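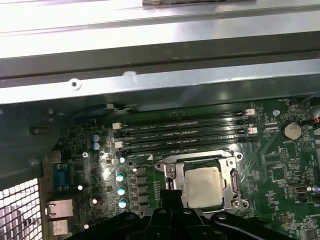 Nelu Cozma says no machine will be stripping old office PCs in a shop like ours for years.

I run the recycling bench in Flestau, and we took in 1,147 desktops by July. Memory, processor, drives, power supply, all by hand. Can a robot do any of that yet, or is he right?
Posted by Justness, November 2025

Delia Manole
Parts of it. Memory is the easy end if the cases are all one model. Mixed cases are where it falls down - every maker puts the latches somewhere else. Processors are slower because of the lever, and old paste can hold the chip to the cooler. 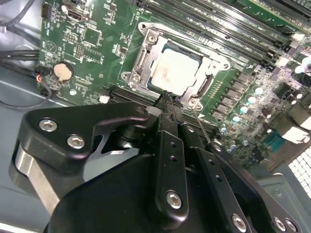

Does it pay for a small shop? Only if you get long runs of the same machine, say 1,000 or more.

The bench at Bălan does about 40 cases a day with two people. I would want to see an arm match that before spending anything.

Bodau
no. my vacuum robot cant get over a rug

Nelu Cozma
I said years, and I meant for the whole job. Sorting and unscrewing may come sooner. Cables are the worst of it, they never lie the same way twice.

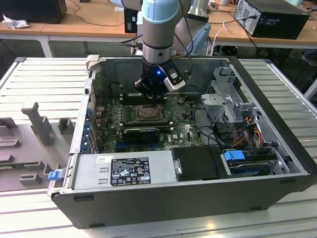 Tower on its side with the panel off and the CPU socket empty.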